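Wer darf, wer muss, wer hält die Leiter

Ostilley hat ein neues Stadtwappen. Und seitdem Streit, wann man es raushängen darf

25. September 2024

Der Mast vor dem Rathaus ist leer, als ich ankomme. Kein Wind, kein Tuch. Im Foyer liegt dafür die neue Satzung aus, 8 Seiten, geheftet, oben drauf das Wappen: drei Wellen, ein Schlüssel, viel Grün. 3.822 Einwohner, und gefühlt jeder hat dazu eine Meinung.

Kurz die Vorgeschichte. Ostilley führte über Jahrzehnte zwei Wappen nebeneinander. Eins auf dem Briefpapier, eins am Feuerwehrhaus. Der Schlüssel zeigte mal nach links, mal nach rechts. Gestört hat das kaum wen. Dann die Eingemeindung von Derker, und Derker brachte ein drittes mit. Im August hat der Rat abgestimmt, knapp, nach vier Stunden.

Horácio Moreira hat den Entwurf gezeichnet. Grafiker, früher Schriftsetzer, heute Heraldiker im Nebenberuf. Er redet schnell und malt dabei auf Servietten.

»Ein Wappen ist ein Text«, sagt er. »Der Text gilt, die Zeichnung ist nur eine Lesart.« Gemeint ist die Blasonierung, also die Beschreibung in Fachsprache. In Grün ein silberner Schlüssel, darunter drei silberne Wellenbalken. Mehr steht da nicht. Wie dick der Bart ist, wie steil die Welle: Sache des Zeichners. Rechts und links übrigens immer aus Sicht dessen, der den Schild trägt. Daran ist der alte Schlüssel gescheitert, vermutet Moreira. Irgendwer hat abgemalt und nicht gelesen.

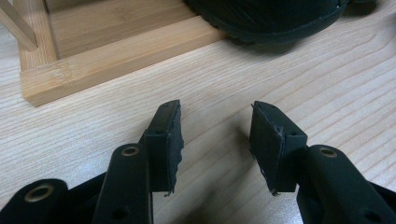

Paragraf vier, der Zankapfel

Gezankt wird aber nicht über den Schlüssel. Gezankt wird über Paragraf vier. Der regelt, wer das Wappen benutzen darf. Behörden: ja. Schulen: ja. Vereine: auf Antrag. Firmen: auf Antrag, gegen Gebühr, widerruflich. Die Bäckerei am Markt hatte den Schlüssel seit ewig auf der Tüte. Muss jetzt ein Formular ausfüllen. Das Formular gibts seit letzter Woche, die Tüten sind schon gedruckt, 2.000 Stück.

Usman Ghauri sitzt für Derker im Rat und hat dagegen gestimmt. Nicht wegen der Bäckerei, sagt er, oder doch, auch. »Wir haben unser Zeichen abgegeben und kriegen dafür einen Antrag.« Das alte Derker-Wappen, ein Mühlrad, ist nirgends verboten. Es hat nur keinen Rang mehr. Auf den Ortsschildern soll es bleiben, in klein. Wie klein, wird noch beraten.

Dann die Fahne. Wappen und Flagge sind zwei Paar Stiefel, das bringen hier viele durcheinander, ich am Anfang auch. Die Flagge ist grün-weiß gestreift. Mit Wappen drin: Dienstflagge, nur für die Stadt. Ohne Wappen: für alle. Wer im Schrebergarten die Version mit Schild hisst, begeht laut Satzung eine Ordnungswidrigkeit. Bußgeld bis 100 Euro. Ob das je einer zahlt? Im Ordnungsamt zuckt man die Schultern. Erstmal reden, heißt es.

Überhaupt, das Hissen. Die Satzung nennt Beflaggungstage, Uhrzeiten, eine Reihenfolge. Zügig hoch, langsam runter. Trauerbeflaggung: erst ganz nach oben, dann auf halbe Höhe, und abends vor dem Einholen noch einmal ganz hoch. Ausgefranste Tücher werden ausgetauscht. Nasse werden getrocknet, bevor man sie faltet, sonst Stockflecken. Klingt pingelig. Ist im Grunde das, was der Hausmeister von früher eh gemacht hat, nur jetzt mit Absatznummern.

Mehrere Flaggen nebeneinander, da wird es richtig ernst. Der Ehrenplatz liegt, vom Gebäude aus gesehen Richtung Straße, ganz rechts. Für die Leute auf dem Gehweg also links. Beim Stadtfest hing es genau andersrum. Drei Beschwerdebriefe, einer davon handschriftlich und sehr höflich.

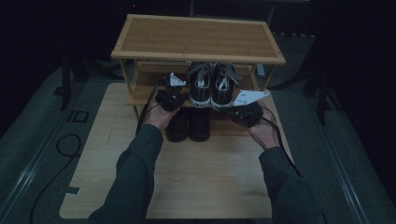
Besonders Ghauri kommt immer wieder auf den dritten Mast zurück. Da gehört für ihn das Mühlrad hin, wenigstens am Kirchweihtag. Die Verwaltung sagt, ein dritter Mast braucht ein Fundament, und das Fundament braucht einen Haushaltstitel. Den gibt es frühestens nächstes Jahr. Moreira hätte nichts dagegen. Er hat das Mühlrad schon mal neu gezeichnet, acht Schaufeln statt sieben, damit es symetrisch wird. In Derker kam das so mittel an.

Auch das Nachbarstädtchen Ullberg schaut hin. Die haben gar keine Satzung, nur einen Ratsbeschluss und ein verblichenes Muster im Archiv. Dort will man abwarten, was aus Paragraf vier wird, und dann abschreiben. Sagt man mir am Telefon ganz offen.

Draußen vor dem Rathaus hat inzwischen jemand die Kurbel für den Mast geholt. Sie passt nicht, ist die vom alten Feuerwehrhaus. Die richtige liegt wohl noch in Derker. Man ruft an.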